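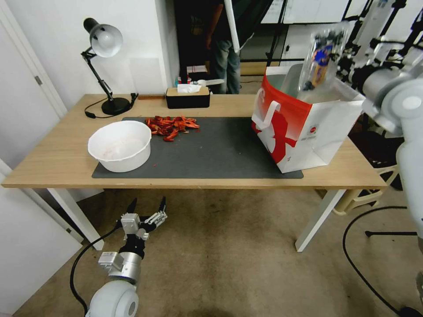 A paper bag looks like a very simple thing. It is one big sheet of paper, folded and glued so that it stands up and stays open at the top. People use paper bags to carry food, books, clothes, and presents. Some are plain brown. Others are made to be looked at, like the white one on the gray mat, which has a bold red pattern and a big red cartoon-like figure printed on it. It also has a white handle loop on the front. When a bag stands up by itself like that, you can lower a package in through the top and still see where it is going. This page is about how paper bags are made and how to pack one well.

What is the paper made of?

Most paper starts as wood. The wood is cut into small chips and cooked in big tanks until it turns into a soft, wet mush called pulp. Pulp is full of tiny threads called fibers. When the pulp is spread out flat and dried, the fibers catch hold of each other and make a sheet.

You can see fibers yourself. Tear a piece of paper slowly and look closely at the torn edge. The little hairs sticking out are the fibers.

Bags need long fibers. Long fibers tangle together more than short ones do, so the paper is harder to rip. Pine and spruce trees have long fibers, and a lot of bag paper comes from trees like these. Paper that has been recycled many times has shorter fibers, so bag makers often mix some new pulp in with the old.

Bag paper is naturally brown. To make white paper, the pulp is bleached, which takes the brown color out. Colors look brighter on white paper, and many stores choose it for that reason.

From a sheet to a bag

The paper comes to the bag factory on a roll as wide as a door is tall. First the pictures are printed on it. Then a machine folds the paper into a long tube and glues the seam. The tube is cut into pieces, and one end of each piece is folded shut and glued. That end is the bottom.

The folds down the sides of a bag have a name. They are called gussets (say it GUSS-its). Gussets let the bag fold flat when it is empty and open into a box shape when you need it. Find a flat paper bag at home and open it slowly. Watch the sides and you will see the gussets unfold.

Handles go on near the end. Some are twisted paper, some are flat paper strips, and some are string. The place where the handle joins the bag has to be strong, so it often gets an extra patch of paper glued on the inside.

Randi Kristiansen worked at a bag factory in Girkley for many years. She told us that children on school visits always asked the same question: how much can a bag hold? Her answer was that it depends on how you pack it.

How to pack a paper bag

1. Open the bag all the way. Push your hand down inside and press the bottom flat.

2. Stand it on a table. A table is better than the floor because you can see inside.

3. Put heavy, flat things in first. Books and boxes make a good base.

4. Put tall things against the sides.

5. Put light things and soft things on top. Bread, chips, and anything in thin plastic should go in last.

6. Pick the bag up by the handle and put your other hand under the bottom. If it feels too heavy for you, use two bags.

Keep wet things out, or wrap them first. Water gets in between the fibers and pushes them apart. A wet paper bag can tear with only an apple in it. If you are cutting up fruit or vegetables on the same table, wipe up the juice before you put the bag down.

Sharp corners are trouble too. A box with a pointed corner can poke a hole in the side, and a small hole soon turns into a long rip. Turn the box so that its flat side faces the paper.

Try it: the wet strip test

You need one old paper bag, scissors, a cup of water, and a grown-up to help with the cutting.

Cut two strips from the bag. Make them the same length and as wide as two of your fingers. Dip one strip in the water and count to 60. Leave the other one dry. Now hold each strip at both ends and pull gently. Which one breaks first?

Misaki Kaneko's class tried this in June. They also cut some strips going down the bag and some going across it, and they found that the two kinds did not tear the same way. Most of the fibers in a sheet of paper line up in one direction, and paper tears more easily along that line. You can test your own bag to find out which way its fibers go.

What to do with the bag afterward

A clean paper bag can be used again for shopping. When it gets too soft or torn to carry things, it can be cut open and used as wrapping paper or to cover a school book. A bag with a nice picture on it is good for this - put the picture on the front of the book.

After that it can go in the paper recycling. Take off string handles first, and check that nothing is left inside. Bags with a lot of grease or food on them usually can't be recycled with other paper. Ask a grown-up what the rules are where you live.

Words to know

Fiber: a very thin thread. Paper is made of millions of them.

Gusset: a fold in the side of a bag that lets it open wide.

Pulp: wet, mushy wood that is used to make paper.

Seam: the line where two edges are joined.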